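Section 2: Getting Your Capsule Corner Ready

Welcome back! If you followed Section 1 you've unpacked everything, peeled off the tape and given the tank a good wash with dish soap. I'm Jomar Umali, I wrote this guide for the people who share the break room at Wekora, and I've set up this kind of capsule machine more often than I can remember (two kitchens, one garage, my sister's dorm room). So this is how I do it, in the order I do it.

Pick the spot

1. Find a flat table or counter with an outlet you can reach without an extension cord. The cord is shorter than you'd like.

2. Wipe the surface and let it dry. Coffee grounds under the feet will scratch a wooden top, and I have the marks at home to prove it.

3. Set the machine down and leave a hand's width of space behind it. You'll want to get your fingers in there when you clean.
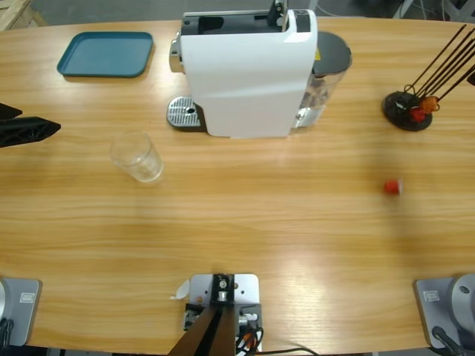 The water tank comes next, and it's the part people rush. Lift it straight up, fill it with cold tap water to just under the max line, and lower it back until it sits level. On our white machine it's the clear one on the right with the dark gray lid, so keep that side of the table free and park your glass and tray over on the left, like I do. Press down on the lid with your palm when you're done. If the tank rocks, take it off and try again.

CAUTION: Never fill the tank while it's on the machine. Water running down the housing is bad news, and please unplug first if you've already spilled.

First rinse

4. Slide the drip tray in until it stops. Check that the grate lies flat.

5. Put an empty glass under the spout. One with measuring marks is great for this, but any glass that can take hot water will do.

6. Plug in, switch on and wait for the light to stop blinking.

7. Run a full cycle with no capsule in. Pour the water out and do it again – I do 2 rinses on a new machine and one after a long vacation.

NOTE: The first rinse can sputter and spit a bit. Keep your hands back and let it finish. If you still get no water after the second try, lift the tank out, seat it again and repeat step 7.

Capsules and where to keep them

Okay, my favorite part! I like the capsules out where everybody can see them, close to the machine but well away from the steam. A stand with wire loops holds each capsule by itself, so you can grab one without digging through a box.

8. Put the stand on the side with the tank, far enough out that you can lift the tank without knocking anything over.

9. Load the lower loops first. A stand that's full on top and bare at the bottom gets tippy.

10. Keep the spares in their sleeve in a cupboard, and write the date you opened it on the end flap.
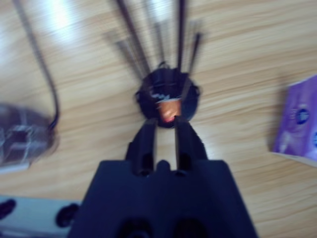
11. Group by color if you have more than one kind. Tape a little key inside the cupboard door saying which color is which, or you'll be answering that question all September when the new people start.

NOTE: Don't push a capsule into a loop that's too tight. A dented rim won't seal properly in the machine and you'll get weak coffee with grounds in it. Open the loop slightly with your fingers and try again.

CAUTION: Used capsules stay hot for a while. Let them cool in the machine's bin before you empty it.

Once the stand is loaded you're ready to brew, and that's Section 3. If something's leaking or blinking that I haven't covered, call me at extension 2269 and leave a message with what the light is doing.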